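Testers wanted for our tabletop robot arm kit

2 min read
Print | E-mail

I'm Roxana, I run the beta program at Bikmont, and I'm looking for 22 people to spend a few evenings with our new arm kit — beginners very welcome! You put it together, try the starter tasks and tell me where the manual lost you. The one I want the most notes on is the shape block (red foam, green plastic piece, two gripper fingers), so please be picky about it.
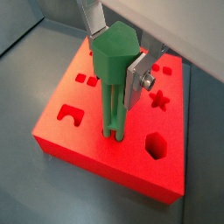
What you get

You keep the kit, plus $373 once your notes are in. You'll need a sturdy table and a laptop, and you have to be OK with me calling you now and then.

How to apply

Write me a few lines about yourself and anything you've ever built or broken. Karthik Sheikh answers the technical questions — he's quick. Kits ship from Furnville.

Posted 2022-04-07

Related
Notes from the February testers
Part-time support job, Furnville
Meet Tarmo Kuusk, gripper design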